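2026-10-06

I have been driving a robot arm for a living since January. Before that I did returns processing for an online pharmacy, so my hands have spent a lot of years around small packaged items, and I assumed that would help. It helped a little. Several people have asked me what the work is like, and my answers at parties keep coming out wrong, so I'm writing down one complete task from start to finish.

The task was sorting toiletries into a clear bin. Toothbrushes in their wrappers, tubes with caps, a spray can, that kind of thing. The target was 500 accepted demonstrations. A demonstration is one full run of the task, done by me through the controls, from the arm's start position to the arm back at its start position. The arm's joint positions and the camera views get saved together, and later somebody trains a model on the whole pile. My part ends when the run is saved and passes review.

Our controls are a smaller copy of the arm that sits on the operator's side. You move the small one with your hand and the big one follows. There's a trigger for the gripper. The software is called Netusero and it came with the building, as far as I can tell, because none of the people who picked it still work here. It has a green bar that means recording and a gray bar that means you've been working for four minutes and saved nothing. I look at the bar now before I do anything else.

The first thing I had to unlearn was speed. With my own hands I can put a toothbrush in a bin in under a second without looking at it. Through the arm, the same motion has to be slow enough that the follower arm doesn't lag and overshoot. If I whip my wrist around, the big arm arrives late and the gripper swings. So you move at a pace that feels like you're doing an impression of a robot. Anayeli Barajas, who trained me, told me to pretend I was carrying a full mug of coffee to someone I wanted a favor from. I still do that.

The second thing was touch. There isn't any. I can feel the weight of the small arm in my hand and the spring in the trigger, and that's all. When the gripper closes on a tube I don't know it from my fingers. I know it from the tube moving a little, or the plastic bending, or the motor sounding lower. After a few weeks I started to trust the sound most. A closed, empty gripper has a higher note at the end than a gripper with something in it. I've tried to explain this to my sister over the phone and couldn't do the noise.

Clear plastic is the worst of it. A clear bin has walls you can only see by what they reflect, and from where I sit the near rim and the far rim sometimes line up. I've tapped the rim with the gripper more times than I want to add up. A light tap is fine. A hard tap slides the bin, and then everything in the run that depends on where the bin was has changed. We keep those runs if the operator recovers smoothly, meaning you pause, look, and adjust your path to the bin's new spot. We throw them out if the operator backs up and starts over like nothing happened. 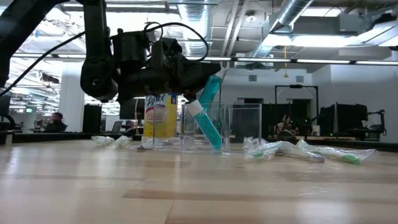

Tubes have their own problem, which is that they don't want to stay where you put them. Pick one up near the middle and it hangs pretty level. Pick it up near the end and it swings down, and now you have to get a slanted thing over a straight wall. I settled on grabbing just to the cap side of the middle and tilting my wrist on the way up, so the bottom end goes over the rim first. It looks fussy. Anayeli grabs closer to the end and lets it swing and drops it in at an angle, and hers go in just as often. We were told to leave both styles in the set. I was glad, because I'd have had a hard time switching by then.

Wrapped toothbrushes are better than they look. The wrapper gives you an extra edge to pinch, and the stiff part inside keeps it straight. The trouble comes when they overlap. You pinch one and the one on top rides along for a few inches, then falls off somewhere. The instruction sheet says to separate overlapping items first with a small push from the side of the gripper. The sheet doesn't say how small. My pushes started out at maybe the width of my thumb and got shorter over the weeks, because a long push sends the top one skating across the table. It's a slick table. I've suggested a mat.

The spray can is easy to grip and annoying to move. It's tall, and if the gripper comes down too close to it the wrist housing bumps the top of it before the fingers get anywhere near what you wanted. I learned to come in from the side that's farther from the can even when that makes the path longer. The model doesn't care about a long path, or so I'm told. It cares about whether the path makes sense from one moment to the next.

Review is done on a separate screen by whoever isn't driving that hour. You watch the run at double speed and mark it keep, drop, or ask. I mark more "ask" than most people. The common reasons to drop a run are boring: the operator hesitated for too long above an item, the gripper closed before it was in position, a hand came into the workspace while the bar was still green, or the reset wasn't right. The reset is the part between runs when you put everything back out on the table in a new arrangement. It takes nearly as long as the run does, and it's the part I was worst at. I kept making the same layout without meaning to. Bin in the middle, tall thing to the left, long things to the right. Apparently most right-handed people do a version of this. Now there's a card taped next to the station with a list of bin positions, and you go down the list.

My worst day was 15 accepted runs. The trigger had developed a dead spot in the first part of its pull, so the gripper was opening late and dropping things half on the rim, and I thought it was me. I spent the whole morning trying to fix my timing. After lunch Anayeli sat down, did one run, and said the trigger was bad. The replacement came from Stesov, where we get all our small parts, and until it showed up I reviewed other people's runs and labeled failures. I would have saved myself a lot of bad mood if I'd asked at nine in the morning.

The good days don't make much of a story. You get into a rhythm, the bar turns green, you do the thing, the bar turns gray, you put it all back. I listen to nothing while driving because of the motor sound, but I listen to audiobooks during resets, in one ear, which means I've heard a long novel in pieces of less than a minute each. I couldn't tell you the plot in order.

Body stuff, for anyone considering this work. My shoulder hurt for the first month, up at the top where it meets the neck. Holding the small arm up in the air is like painting a ceiling very carefully. I raised the chair, put a folded towel under my elbow, and started taking a break every 26 runs, which was an odd number to land on, but it's how many fit on one column of the log sheet. The pain went away in a couple of weeks. Eyes get tired too. The overhead lights bounce off every piece of plastic on the table and by late afternoon I'm squinting. Yellow tinted glasses did nothing for me. Looking across the room at something far off between runs did help.

We hit the 500 and the set went to the training people on the Curkby side of the office. It got combined with sets from two other operators, and the combined total was 1766 runs. They trained on it and then ran the result on the same kind of table with the same kinds of things on it, and I got to stand there and watch.

It was strange to see. The arm went to a tube, stopped above it, and did the little wrist tilt on the way up. That's mine. Then on a different tube it grabbed near the end and let it swing, and that's Anayeli's. It got both of them into the bin. On the toothbrushes it did a separating push that was much too long, and one of them went off the edge of the table, and I knew exactly which weeks that came from because those were my early runs. I asked if we could take them out. The answer was that they'd look at it.

It also paused above the can for a while before going around it. I do that. I didn't know I did that until I watched the arm do it, and then I went back through my own runs on the review screen and there it was, a hitch of half a second or so, in nearly every one. None of the reviewers had marked it.

The next task is folding washcloths, which is two arms, one for each hand. I had my first session on it with the Brzozowska controllers, which have a thumb wheel where the trigger used to be. I folded four washcloths in an hour. One of them was square.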